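4. Why people keep faded clothes

Our 51 households in Murstead owned 845 everyday tops between them, and we asked about every one. It was slow work and we would happily do it again. People who began by telling us they had nothing to say about a plain cotton T-shirt were often still talking about it a quarter of an hour later, and the most lively stories belonged to garments that had plainly lost some of their colour.

Earlier work, including the Neves wardrobe diaries, treats fading as damage: a garment fades, its owner likes it less, and it moves towards the bin. Our interviews tell a richer story. Of the 845 tops, 87 were described by their owners as badly faded, and most of these were still worn at least once a fortnight.
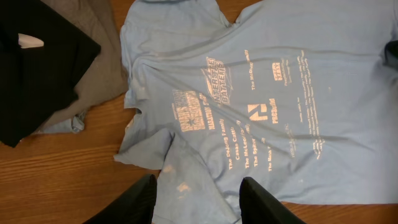

The word people reached for most was "soft". They used it for the feel of the cloth, of course, but also for the colour, and a few used it for both in the same breath. One retired bus driver told us that his navy work shirt had "gone soft in the blue", a phrase we liked so much that we started using it ourselves in our coding notes. Abílio Esteves, who carried out the first set of interviews, noticed that owners tended to stroke or pinch the cloth while they talked about its colour, and we added a line to the interview sheet so that this could be noted each time.

Age mattered less than we had guessed. Several of the favourites were only two or three years old and had been washed hard, while some very old tops were kept for best and had hardly changed at all.
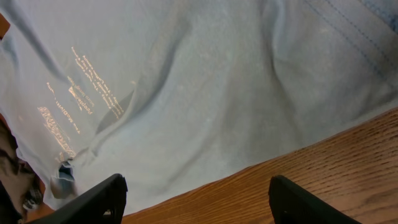 4.1 Demotion and promotion

Most households sorted tops into ranks, though few had names for them. A shirt might begin as something for going out, slip down to housework, and end up as nightwear. We call this path demotion, after the Kosa study of kitchen linen. What delighted us was how often the path ran the other way! Owners brought faded tops back up the ranks when the colour began to suit something else they had bought, or when a grown-up child asked to borrow one and was seen looking rather good in it.

Promotion was most common among people who shared a laundry pile. A top could vanish into somebody else's drawer for months and come back feeling almost new to its first owner.

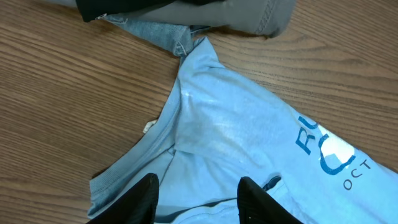
4.2 Judging colour by eye

All colour ratings were made by eye against the Tevirari card, a printed strip of pale to dark patches. Owners rated first and we rated second, without seeing their score. Agreement was good for reds and greens and noticeably poorer for light blues, where owners tended to see more colour than we did. Albertina Azevedo suggested that owners remember the shade they bought and partly see it still — an idea we would love to test properly.
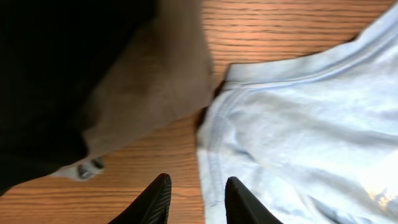
Lighting is the other likely cause of the disagreement. We rated garments wherever the household kept them, and rooms differed a great deal. Pale blue is especially hard to pin down: the cloth in Figure 4 is a greyish blue that becomes nearly white towards the right, and a rater would give it quite different scores depending on which part was held against the card. Where a garment gave us this sort of trouble we took three readings, at the chest, the hem and one sleeve, and used the middle one. A fixed lamp would have been simpler, but it would also have meant moving clothes out of the rooms where people were telling us about them, and we did not want to lose the talk.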